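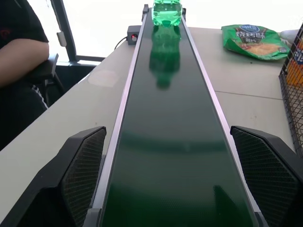 Handout for Cell 2, belt and gripper. Setup, daily care, small repairs
March 21, 2022
Torben Rathjen, Brodanau workshop course

Bring this to the bench. It replaces the December sheet, bin that one, the pad section was wrong and the camera check was missing altogether.

Scope. Only the table cell: short belt, the arm with its two finger gripper, wrist camera, knob box, basket. The big line in the hall is Mohsin Magsi's part of the course. Nothing in here applies to it, different controller, different guards.

Before you touch anything

Arm in hold, belt off at the knob. Look at the knob, then look at the belt. A glow in the switch means there is power at the box. It doesn't say whether the belt is set to run.

Long hair back, no lanyards. Sleeves short or rolled. Chairs stay where the person sitting can get up without leaning over the table. If someone is sitting at the far end, tell them out loud before the arm comes out of hold, and wait till they answer.

Where things go

Belt lengthways on the table, near end toward the arm. The arm looks down the belt. End fittings flat, no rocking. Push down on each corner with a thumb, if it moves, shim it at the foot. Don't fix a rock by tightening the side rails, you will twist the frame and chase the tracking all afternoon.

Knob box beside the left rail at the far end. Cable off the table edge on that side, slack enough that the box doesn't creep when someone brushes past it. Never across the belt. Never on the right, which is where the arm swings to the basket.

Basket on the right, open side up. The arm program (Liris, see below) has the basket rim stored as a height. Swap the basket for a taller one and the fingers hit the rim. We have done this. Bent mesh, one cracked shell, a slow day.

Loose items for picking: right side of the table, flat, clear of the rail. Bags lie flat, bottles stand. Anything that rolls goes in the basket till needed.

Belt: tracking and tension

Start with the belt stopped. Run a finger along both edges, inside the rails. Gap should feel the same on both sides at both ends. Then run it slow, no load, and watch one edge at the far end. Give it time, drift is slow and students always stop looking too early.

If it walks left, tighten left at the tail, small turn, wait. Small turn means small. Most of the trouble we get on this unit is somebody doing half a turn and then half a turn back and then having no idea where they started. Mark the screw head with a pencil first.

Tension. Lift the belt in the middle with one finger. It should come up a little and go down flat. If it slaps, too loose. If the motor note drops when you run it, too tight. Running speed for all exercises is 139 on the controller display, don't change it, the pick timing in Liris is built on it. Put it back if you find it elsewhere and write down what you found.

Question from last time (Kulsoom Dogar): can the tension be set with a bottle standing on the belt? No. Take it off. A full bottle on a short belt changes the sag and you end up setting for the bottle.

Belt surface

Smooth glossy belt. Looks nice, is a pain. It throws back everything above it, and the wrist camera sees a bottle standing on the belt and a second bottle upside down coming toward the arm. The detector will sometimes box the two as one long object and then the grasp point comes out at the base, or lower. Also the fingers themselves show up as dark shapes in the shine when the arm comes down low.

What to do about it, in this order:

- Clean the belt first. Smears make the reflection patchy and patchy is worse than plain.
- Pull the blind if the window is bright. A white window behind the object eats the outline at the far end.
- Check the lower limit of the search region in Liris. It should sit at the base of the object, not below.
- Only then touch exposure.

Do not put tape, paper or matting spray on the belt. Matting spray gets on the pads. Fouzia Bugti is testing a matte belt from Saker for the second cell, ask her, results not in yet.

Cleaning: damp lint free cloth, plain water, belt moving slow, cloth held from above at the far end with the arm in hold. Dry cloth after. No alcohol on the belt. Rails with the same cloth, last, after the belt. Then fold the cloth and check it. Black dust on the cloth = belt edge is rubbing on a rail, go back to tracking.

Gripper pads

The ribbed pads do the actual holding. Shells are just covers. Look at the pads from the side with a lamp, the ridges should have edges. Rounded or shiny in one spot means worn there, and usually the wear is at the tips from people closing on the rail by accident.

Log says we swapped the last set after more than 361 closes on the hard bottle test. That's low. The set before it was on soft bags only and lasted a lot longer, so don't use the number as a service interval, look at the ridges.

Swapping pads:

1. Arm in hold, gripper open all the way, power to gripper off.
2. Left finger first, always, so nobody mixes them up.
3. Take the old pad out from the tip end. If it sticks warm it with your hand, no screwdriver.
4. Wipe the seat. Old glue comes off with a plastic scraper.
5. New pad in, ridges facing the other finger, running the same way as on the old one. Press along the whole length.
6. Right finger same.
7. Gripper on. Close on nothing, slowly. Look for a light gap between the pads. Should be none at the tips.
8. Zero the width in Liris. People forget this and then every grasp is off by a pad.

Pads get washed with water and a drop of dish soap, rinsed, air dryed. Dusty pads slip on bottles. Crumbs between the ridges too, from the snack bags when a seam goes. Use a soft toothbrush.

Wrist camera check

Do this every time you've had the gripper off, and at the start of each session.

Both fingers should show in the lower corners of the picture, about even. If one shows a lot more than the other, the mount has turned. Belt should run up the middle. The rails should come together toward the top, if the whole belt leans to one side then either the camera is rotated or the belt isn't square to the arm. Work out which before loosening anything: jog the wrist straight forward. Belt stays centered = camera rotated. Belt slides off to the side = belt isn't square.

Mount screws hand tight plus a nudge. Uzma Khattak has the short key, it goes back to her and not in your pocket.

Lens wipe, dry, one pass.

Far end of the belt is where tall things get lost off the top of the picture. A bottle at the far end may only show its bottom half. That's fine for detection, not fine for reading the height. So in Liris take height from the near position only, after the belt has brought the object in. Half of the failed picks in the last block came from this, students were taking the height too early and the arm went in at neck level on an object whose neck it hadn't seen.

Bags

Crinkled bags are a different problem. No fixed outline, print all over, shine moves when the bag moves. Don't train on one side of the bag only, flip it. Large lettering helps the detector until the bag folds through it. Grasp across the short way, low force, and let the pads do it. Force 13 in the Liris menu for bags. Bottles use the stored bottle profile, leave it alone.

If a bag is leaning on the basket or on something behind it, move it by hand before the run. The arm will try to pick both.

Faults, quick list

Belt hums, doesn't move: tension, or something jammed at an end fitting. Knob off first.
Belt moves, knob dark: lamp in the switch is gone. Tag the box, treat as live.
Arm stops above the belt with no message: usually the search region. Redraw it, save, restart the Liris task.
Fingers close beside the object: pad zero, then camera rotation, in that order.
Object tips when the belt starts: start ramp got reset. Sandhu controllers lose it on power loss. Reload from the card.
Squeak at the far end: dust in the fitting. Brush, no oil.
Gripper opens by itself: stop, hold, call me. Not a student repair.

End of session

Belt clear, knob off, arm parked, gripper half open so the pads don't take a set. Basket emptied. Sheet filled in with speed found, speed left, pad state, anything odd. "OK" is not an entry.

For next time: read the tracking section again, bring a pencil. Each pair will get a belt I have put out of line and has to bring it back without touching the rails. Write down every turn you make, I'll be comparing them with what I did.

Contact: Torben Rathjen, workshop office, Brodanau | © 2022 Brodanau workshop course | Back to top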